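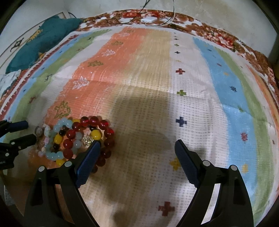 4월 독서모임 회의록입니다. 이번에도 제가 썼어요. 지난번에 너무 딱딱하게 적었더니 다들 안 읽으셨다길래 그냥 제 말투로 씁니다. 빠진 얘기 있으면 댓글로 달아 주세요, 고쳐 놓을게요!

저녁 7시 반 시작, 참석 여덟 명. 늦게 오신 두 분까지 넣은 숫자예요. 장소는 늘 가던 카페 2층 안쪽 자리였고, 옆 테이블에서 생일파티를 하는 바람에 처음 십 분은 서로 목소리가 하나도 안 들렸습니다. 케이크는 맛있어 보이더라고요.

1. 지난 회의 확인

지난달 회의록은 수정 없이 통과. 다만 "다음 책은 얇은 걸로"라고 적어 둔 부분에서 한참 웃었습니다. 그래 놓고 고른 책이 599쪽이었으니까요. 얇은 책의 기준부터 정하자는 의견이 나왔는데, 300쪽이다 350쪽이다 하다가 결론 없이 넘어갔어요. 저는 300쪽 쪽입니다. 출퇴근 가방에 들어가야 읽지요.

2. 이달의 책: 『스켈티아(Skeltia)의 겨울』

끝까지 읽은 분 다섯, 중간쯤인 분 둘, 그리고 한 분은 표지만 보고 오셨다고 당당하게 말씀하셨습니다. (환영합니다, 진짜로요.)

이야기는 다들 아시겠지만 북쪽 섬 스켈티아에서 등대를 지키는 자매가 서로 말을 안 하고 겨울을 나는 내용이죠. 앞부분이 너무 느리다는 분이 셋이었어요. 201쪽에서 언니가 처음으로 입을 여는데, 거기까지 가는 게 고비였다고요. 저는 오히려 그 앞이 좋았습니다. 기름 닦고, 창 닦고, 감자 삶고, 또 창 닦고. 읽다 보면 저도 모르게 부엌 창문을 닦고 있더라니까요.

번역 얘기도 꽤 길게 했습니다. 동생 말투가 뒤로 갈수록 존댓말에서 반말로 바뀌는데 이게 원문에 있는 변화인지 번역하신 분의 선택인지 궁금하다는 거였어요. 원서를 가진 분이 다음 달까지 몇 군데 비교해 오기로 하셨습니다. 부탁드린 곳은 3장 마지막 편지하고 배가 들어오는 날 아침 장면이에요.

결말은 의견이 완전히 갈렸습니다. 동생이 배를 탄 게 맞느냐 아니냐. 탔다 넷, 안 탔다 둘, 모르겠다 둘. 저는 안 탔다에 한 표 던졌고 아직도 안 바꿨습니다. 장갑을 두고 갔잖아요! 그 추운 데서! 이 얘기만 이십 분 넘게 해서 뒤 안건이 죄다 밀렸네요.

3. 다음 책 정하기

후보가 셋 나왔어요.

로테(Rothe) 출판사에서 나온 단편집. 짧은 글이 많아서 바쁜 달에 좋겠다는 추천.
『오솔소프(Osolthorpe) 역에서』. 기차역 배경 미스터리인데 도서관에 여러 권 있다고 합니다.
『배드사이드(Badside) 사람들』. 제가 추천했습니다. 두 표 나왔습니다. 한 표는 제 거예요.

손 들어서 『오솔소프 역에서』로 정했습니다. 다섯 표. 전체를 읽어 오시되 범인이 밝혀지는 마지막 장은 모임 전에 단톡방에서 절대 얘기하지 않기로 약속했어요. 작년 여름에 겪은 일이 있어서 제가 굵은 글씨로 쓰고 싶은데 여기선 굵은 글씨가 안 되네요. 로테 단편집은 여름 책으로 다시 올리기로 했고요.

4. 회비와 책장

회비통에 남은 돈은 29만 원 조금 안 됩니다. 정확한 내역은 단톡방 공지에 올려 두었어요. 쓸 곳으로는 가을 소풍 버스비가 제일 많이 나왔고, 독서대를 몇 개 사자는 의견도 있었는데 각자 집에 하나씩은 있다고 해서 접었습니다.

공유 책장은 정리가 필요합니다. 빌려 간 책 중에 안 돌아온 게 거의 8권이래요. 제 침대 옆에도 한 권 있습니다, 죄송합니다. 다음 모임 때 다 들고 와서 대출 장부에 줄을 긋기로 했어요. 장부는 초록 공책에서 공유 문서로 옮기자는 얘기가 있었지만 손으로 쓰는 게 좋다는 분이 더 많아서 공책 그대로 갑니다.

5. 모임 시간

7시 반이 너무 이르다는 분과 너무 늦다는 분이 똑같이 계셔서 그대로 두기로 했습니다. 대신 8시까지는 근황 수다, 책 얘기는 8시부터. 늦게 오시는 분도 본론은 안 놓치시게요. 끝나는 시간은 9시 반인데 오늘은 9시 50분에 나왔고, 카페 사장님이 의자를 올리기 시작하셨습니다.

6. 그 밖에 나온 이야기

낭독을 해 보자는 제안이 있었어요. 각자 좋아하는 대목을 한 쪽씩 읽는 건데 부끄럽다는 분도 있어서 하고 싶은 사람만 하는 걸로 했습니다. 저는 할 거예요. 목 관리 들어갑니다.

전자책으로 읽는 분들은 쪽수가 안 맞아서 따라오기 힘들다고 하셨어요. 앞으로는 쪽수 말고 장 번호로 말하기로 했습니다. (위에 제가 201쪽이라고 쓴 건 종이책 기준이고요, 전자책은 9장 첫머리 찾으시면 됩니다.)

간식은 다음 달부터 돌아가며 준비. 첫 순서는 제가 맡았습니다. 견과류 못 드시는 분이 계시니 호두과자는 뺄게요. 귤이랑 약과 정도 생각하고 있는데 다른 거 드시고 싶으면 모임 이틀 전까지만 말씀해 주세요.

할 일
원문 비교: 원서 가지신 분
도서관에 『오솔소프 역에서』 몇 권 남았는지 확인: 저
빌린 책 반납: 해당하시는 분 모두(저 포함)
카페 안쪽 자리 예약: 저. 생일파티 있는지도 같이 물어볼게요.

다음 모임은 5월, 같은 자리 같은 시간입니다. 날짜는 단톡방 투표로 정하니까 투표 꼭 눌러 주세요.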